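Two grippers on the same table: Prido against Miluno

I have had two kinds of handheld gripper on loan since May and I said I would write up the comparison once both had been through the same tasks. Both types are held in the hand, closed by a trigger, and tracked by the marker cube on top. The recordings then go to the arm controller, where most of the faults come to light.

The first type is the Prido. It came as a pair, left and right. The second is the Miluno, also a pair, a little lighter in the hand and a good deal stiffer in the trigger. I ran the Miluno first. Siu-ming Wan did half the recording on each so that my own habits did not decide the result.

Trigger and travel

The Prido trigger has a long pull and a weak return spring. For soft items this is pleasant. For small hard items it means the fingers drift open between picks unless you push the trigger forward yourself, and the gripper width signal shows a slow creep that the controller reads as a deliberate release. I put a dead band of 2 mm on the width and the false releases stopped. The Miluno needed no dead band. It does need a strong index finger, and after an hour of it my logged closing speed had dropped enough to see on the plot.

Tracking

I logged 3,334 grasps in all, counting both types and both operators. Tracking dropouts were the main reason for throwing one out. The Miluno carries its markers on a flat plate, and the plate disappears from view as soon as the wrist turns past a certain point. With a cube there is nearly always another face to pick up. The cost is weight high above the hand, which you notice when reaching across your own body, and the cube of one hand can hide the other if you work close together. Henrique Barreto suggested keeping the idle hand back at table height instead of hovering it near the target. That cured most of it.

Lighting mattered more than I had planned for. A desk lamp too near the working area puts a bright patch on whichever marker face points at it, and the detector then gives up on that face. I now keep the lamps at the far corner and accept a duller picture. Exposure is fixed by hand before each run. Automatic exposure pumps up and down whenever a dark object fills the view, and the pose estimate wobbles along with it.

The remote control task

The task that separated the two types was the dullest one: remote controls, in and out of a tray. They are long, flat and smooth, and they sit low enough that the fingertips have to get underneath or close very squarely on the sides. One resting against the rim is worse, as the first contact tends to tip it. I leave some other things on the table during these runs, partly so that the policy does not learn a bare white surface and nothing else. 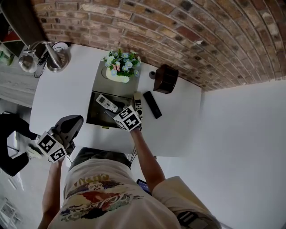 Tray task, one gripper in each hand. The beige and black remote is at the edge of the tray.

On remotes lying flat in the tray, the Prido fingers were better. They are thin at the tip and give slightly, so a bad approach angle still ends in a usable grip. The Miluno fingers are thicker and either closed properly or pushed the remote along the tray floor. On a bare table top I could not separate them.

Replay on the arm

The Salgado controller accepts a new target every 2 ms, far faster than I record, so everything is interpolated. Prido recordings replayed cleanly after the dead band was added. Miluno recordings replayed well where tracking was complete and badly where I had filled a gap of more than a few samples – the arm takes a straight line through the gap and clips the tray rim. I now discard those instead of filling them.

The Miluno pair goes back to Porkdale this month. I am keeping the Prido pair and will try a stiffer return spring, then repeat the first 1,000 grasps with the dead band off. If anyone has a source for short springs that fit without drilling out the trigger pin, please leave a comment.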